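This folder holds the recipe cards from the Halliday street cookbook, typed up so that everybody in Skondona can finally search them instead of ringing around to ask who had the good lemon slice.

## What's in here

There are 600 recipes, one plain text file each, sorted into 9 folders by course. I kept the original spelling wherever I could make it out, so you'll find "bisciuts" more than once, and I'm rather fond of it. Cups and spoons are left as written (please don't convert them, the old cup sizes vary and you'll only make it worse!). The paper cards are sorted by course too.
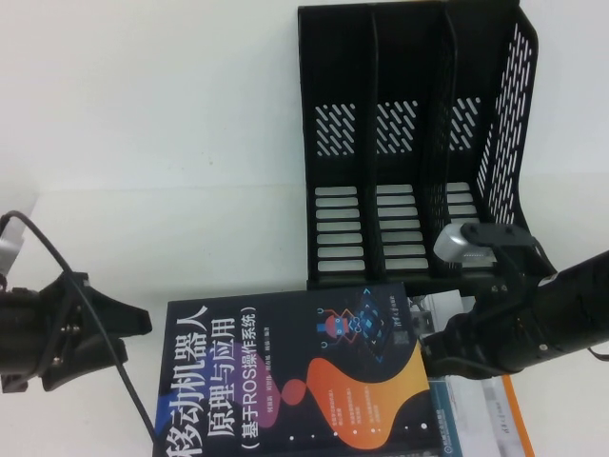 ## How to read a file

Every file starts with the name of the dish, then the ingredients, then the method. If a card had scribbles in the margin, they go at the bottom under `notes:`, and those are often the best part. One sponge has 3 different oven temperatures, all underlined. 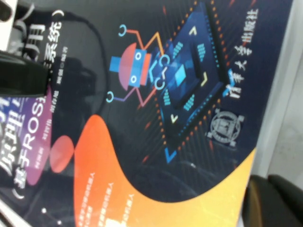

Where a word was too smudged to read I've put `[?]` in its place, and if you remember the dish and can fill the gap, I'd be so pleased to hear from you.

## Known gaps

- The preserves folder is missing 2 chutneys
- Metric and imperial are mixed, sometimes in the one recipe
- Pavlova appears under both `desserts` and `christmas`

Last tidied December 22, 2018. Cook from it, share it, and add your own favourites.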